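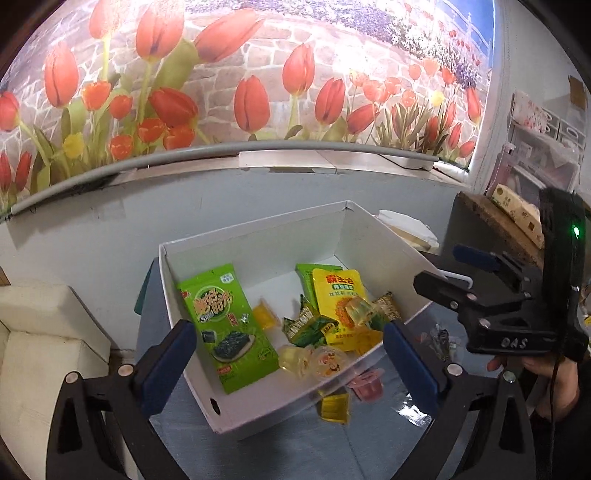 Hand-held grippers, snack box, pad comparison

December 14, 2019
Present: Noboru Shimada, Akosua Darko, me (Tudor Nistor). Mireille Jaber read the logs afterward.

Purpose

Decide which finger pads go on the hand-held units for the Parkarance picking work, and see whether two people can work one box from different sides without getting in each other's way. Pravesh also wanted to know if the Bozsik controller keeps the two streams lined up when both grippers are closing on things at the same time. We ran everything under session 3801.

Setup

White cardboard box on the cloth-covered table, turned at an angle to the wall. Mixed snacks inside: the big green seaweed packet, the yellow pouch, the pointed pyramid packets, and jelly cups. A couple of jelly cups on the cloth in front of the box for the return task. Both grippers with blue pads. I held one at the front, Noboru came in from the right. Akosua called the items and wrote down the result.

Two pad sets. Set A is the stock Fernik pad, the firmer one. Set B is the softer pad Mireille molded in March, same outline, same mounting holes, also blue, so I put a dot of paint marker on the back of every B pad. Please keep doing this. We mixed them up once already and lost a morning.

60 picks, half on each set, same list of items in the same order. A pick counts if the item clears the wall of the box and is set down on the cloth without slipping out. Second tries were logged separately and don't count as picks.

Notes on set A

Fine on the jelly cups when they are on their side and the fingers come in across the body. Poor when a cup stands close to the wall. The finger touches cardboard first, the linkage starts to fold, and by the time the other pad arrives the cup has turned. I started sliding the cup away from the wall with the pad tip before closing. Noboru did not do this and had more misses, so the two of us are not comparable on that item. Should have agreed on it beforehand.

Big green packet: easy to hold by the edge, hard to start. The pad rides up the film unless the tip gets under the packet. Once it was pinched it stayed pinched.

Yellow pouch: no trouble unless something is lying on its edge. Then whatever is on top rolls off as the pouch lifts, and we had no rule for whether that is a failure. Akosua logged it as a pick with a note. I would keep that.

Pyramid packets: the worst of the lot. The corners take the load and the faces slope away, so the pads end up holding one corner. Several came up and then rotated out.

Notes on set B

Clearly better on the pyramid packets. The pad gives at the corner and some of the face makes contact. Not perfect, but Noboru stopped having to re-grip them partway.

Jelly cups: about the same as A when lying down. Gripped across the lid they hold well, but I noticed I was squeezing harder than I needed to, as the softer pad hides the moment of contact. One lid bulged. No leaks.

Big green packet: slightly worse than A. The soft tip bends back when you try to get it under the film. I got around it by coming in lower and flatter, which is awkward at the front wall of the box. From the right side Noboru had an easier angle.

Wear: the front edge of one B pad is already scuffed from rubbing on cardboard. A pads show nothing.

Two grippers in one box

This went better than I thought it would. Coming in from the front and from the right, the fingers mostly stay out of each other's space as long as the box is turned. We tried it square to the table edge first and my fingers kept meeting Noboru's in the middle. With the box at an angle each of us has a corner region and only the center items cause arguments.

The cable is a nuisance for whoever is on the right. It hangs past the hand and wants to drop between the gripper and the table. Noboru ran it over his wrist, which helped, but he had to redo it every few picks. A clip on the forearm would be enough.

Hand position matters more than we wrote in the last guide. Holding the body from underneath, the fingers stay level and the wrist is comfortable. After a while Noboru's arm drooped and the far finger began to drag on the box wall. Shorter blocks next time.

Controller

Streams stayed aligned for the whole session according to Mireille. She found one short gap on the right unit, at a point where Akosua's sheet says "paused, cable." I think the plug was pulled and went back in. The old Wultex logger would have dropped the rest of the file, so this is an improvement. The jaw opening reading on my unit did not return to zero after the pad change. I rezeroed it by hand with the fingers closed and wrote the time on the sheet.

Where I come down

B for the mixed snack box, A for anything that is mostly flat film packets. If we are allowed only one, B, with a firmer tip. Noboru prefers A and says the pyramid packets are a small part of the list. He has a point if the client's list stays as it is. Pravesh to ask.

To do

Mireille: try a B pad with a hard insert in the tip, one pair only.
Pravesh: ask Parkarance for the current item list.
Akosua: add a line to the sheet for items disturbed during a pick.
Noboru: forearm clip for the cable, both units.
Me: write down the slide-away-from-the-wall move so everyone does it or no one does. Repeat the jelly cups by the wall with Noboru and me swapping sides.

B pads are in the small bag with the paint marker. A pads are back on both units.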